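Workshop notebook, Clorkenport
August 5, 2021

Napkins again. The stack for the Hillard lunch has to be folded, and the pattern we wrote out in June is so vague that I followed it twice this morning and got two different objects, one of which would not have fooled a guest.

Notes, so that next time I can blame the notes.

Cloth

Two lots in the cupboard. The Dument ones are the heavier weave and hold a crease after one press of the thumb. The Iordache ones are softer, nicer to the hand, and forget everything you tell them. Label on the Iordache box says lot 2184. I wrote the number down in case we want to order more, or in case we want to be quite sure not to.

Both lots came out of the wash a bit longer one way than the other. We have been calling them squares. They are squares in the way the workshop table is level.

Starch

Tried the spray at two strengths. Weak mix: pleasant, pointless. Strong mix: good points, but the cloth goes shiny if the iron stays on it, and the smell hangs about through lunch. Settled on the weak mix twice over, with 5 minutes between coats. Hang them over the rail, don't lay them flat on newspaper. We have done the newspaper. Some of the Dument lot can still be read.

Surface

Moved from the bench to the black marbled top. White cloth on black shows every edge that has wandered, so the folding got slower and the results got better, and I was in a worse mood throughout. The gloss also lets the cloth slide. Put the flat of one hand on the middle before turning anything over, or the whole thing sets off for the far side on its own.

Veining is no use as a guide line. I tried it. It goes where it likes.

The fold, as it now stands

1. Lay out with one corner towards you. Smooth from the middle outwards, never along an edge, or the edge stretches and you get a wave that stays for good.
2. Bring the far corner down, stopping short of the near one by a finger's width. The June sheet says "nearly to the corner", and I would like a word with whoever wrote that. It is my handwriting.
3. Left side in first. Run a thumbnail down it once, firmly. Going over it again makes a second crease beside the first and it looks like tramlines.
4. Right side over, so the layers sit a little apart and don't stack dead on top of each other. This is the side that goes wrong. If the flap is sulking, open it and start again from step 2, as tugging only moves the trouble further up.
5. Look at the point before pressing. It wants to be one clean corner with no second layer peeping out from behind it. 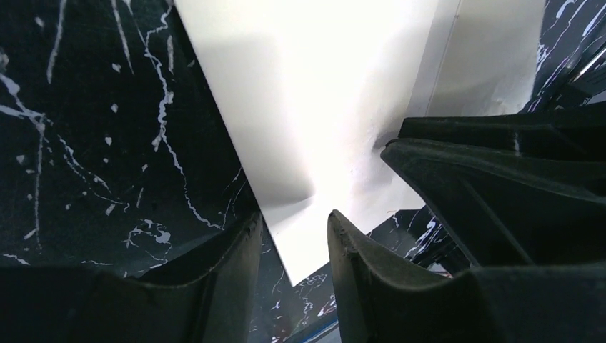

Pressing

Iron on the middle setting, cloth between iron and napkin, straight down and straight up. 7 seconds for Dument. Iordache needs 10 and will still relax overnight, so fold those last and don't move the tray once it is full.

Keep the iron well off the black top. Use the board, even though it is in the other room and has the squeaky leg.

Still to do

Trim the June sheet down to one page and cross out "nearly" wherever it appears.
Measure a few from each lot after washing — properly, with the steel rule.
Ask Hillard whether they want the points towards the plate or away from it. Their last message said "the usual way", and we haven't got one.
More spray.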